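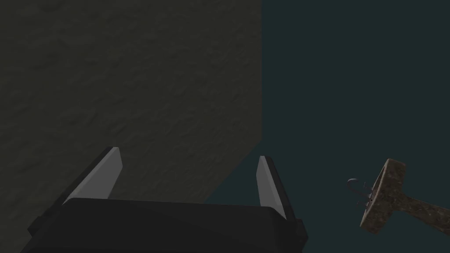 Two-finger gripper, rendered view from behind.

Saengthong Collectors' Fair – folding knife table check
Checked by: Thitima Meesuk
Date: May 21, 2022
Lot: 16 pocket knives, one seller, listed as "unused, boxed"

1. Blades closed on arrival: YES
Comment: All closed, two of them held shut with rubber bands. The rubber had marked the scales on one. Seller says it was like that from the factory. I doubt it.

2. Blade lock holds under light back pressure: PARTLY
Comment: The Grellano lock-backs are fine. The big Rinano slips if you press near the tip. Seller called this "breaking in." Pulled from the table, tag tied on.

3. Springs snap open and shut: YES, mostly
Comment: One can opener stays where you leave it. Sell as is, with a note in the box.

4. Blades unsharpened, as listed: NO
Comment: 7 have stone marks near the heel. "Unused" has to come off the listing. A knife can sit in a drawer for years and still have been to the grinder first.

5. Tweezers and toothpick present and original: NOT PROVEN
Comment: All present. The toothpicks look too white to me for knives that age. Kulap Chaiyaporn will compare them with her own set.
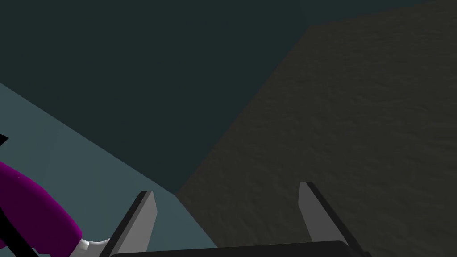 Slant-tipped gripper fingers, open, with part of a purple object at lower left.

6. Box matches knife: NO
Comment: Two boxes swapped, maybe by accident. Put right at the table.

7. Rust, pitting, old oil: PASS
Comment: Gummy oil in the corkscrew hinge of the red three-layer. Wiped, not flushed. Whoever flushes it should do it at home.

8. Asking price in line with condition: NOT OUR JOB, BUT
Comment: 700 for the Dutevport presentation knife rests on a letter with no signature. Wiroj Thepsuriya thinks the letter is fine. I have asked what he is comparing it to and have had no answer.

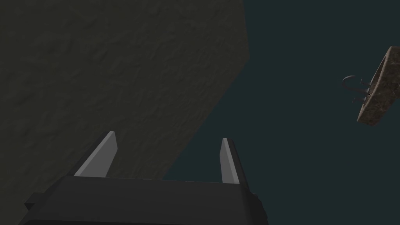 9. Display case locks and key works: YES
Comment: Key works, lid does not sit flush on the left. A child's fingers would fit under it. Tape is no fix. Needs a new hinge before the October fair, and I wrote the same thing last time.

10. Buyers handle one knife at a time, blade opened by table staff: SAID YES, SAW NO
Comment: Svatopluk Šimek was passing them over already open. Spoken to.

11. First aid kit within reach: YES
Comment: Bandages only. No gauze, no gloves.

Result: table may open without the Rinano. Listing to be corrected first. Recheck items 2, 4 and 9.
Copy to: Tassanee Ruangrit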